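Skoltance Notes
August 26, 2020

Folding by hand, a hundred times over

I promised a post on the folding work and then let the summer eat it, so I'm making up for that now. If you only read this blog for the bread recipes, skip down a week!

Some background for newer readers. I work at Skoltance, where we handle returned workwear for rental firms. Jackets, aprons, navy work pants, whatever comes back in the bins gets checked, folded and sent out again. Until last year all of the folding was done by people standing at long tables. Now we're teaching machines to take over the dullest part of it, and the teaching is done by the same people who used to do the folding. I love this part of the story and I will tell it to anyone who sits still.
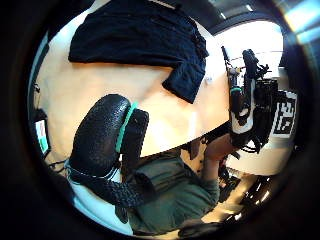 My own job title changed in August. I used to be a line lead, which meant schedules and sore feet. Now I'm on the demo team with Hussam Qaisi, and we spend our shifts showing the system, one garment after another, what a decent fold looks like. We log every attempt in a tool called Laluva, and as of this morning the counter says 2,572. I did a little dance. Hussam did not, but he brought donuts.

The thing that surprised me most is how much I know that I never knew I knew. Why do I pinch a hem with two fingers and a collar with three? Why do I always turn a heavy piece toward me first? I had to slow right down and watch myself, and for the first few days I was terrible at folding - me, with 12 years at it! Dinesh Katiyar, who looks after the training side, kept telling us that the clumsy attempts were useful too. I'm still not sure whether he was being nice.

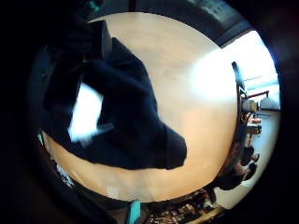 Dark clothes are my favorite subject and everyone on the team is tired of hearing about it. Navy on navy is hard even for a person at the end of a shift, when the sleeve and the body melt into one shape. Get a piece crumpled up in a mound on a pale tabletop and you can find the outside edge fine, but the layers inside are anybody's guess. I go by feel. The machine has to go by something else, and we've had long, happy arguments over lunch about what that should be. My vote is for more messy starts and fewer tidy ones.

So what has changed for the rest of the floor? Fewer hours standing, for one. Our goal at the Starnach site is 100 pieces a shift done by machine before winter, with people on sorting and repairs. The repair bench used to be 2 people and a waiting list, and it's growing, and I think that's wonderful, having seen how many good jackets we threw out over a zipper. There are worries as well. Some of the evening crew asked straight out whether their hours were safe, and the answer they got was vaguer than I'd have liked. I've asked for a proper meeting and I'll keep asking.

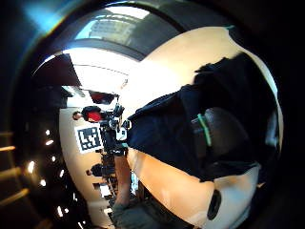

Navy fabric, forearms and a green band, mid-session.

Next up is Lill, our name for the new sorting program, and I've been asked to help write the instructions for it. Me, writing instructions! If any of you have moved from a line job into something like this, please leave a comment. I'd love to know how long it took before your hands stopped wanting to just do it the fast way.

Posted in: Work, Folding
4 comments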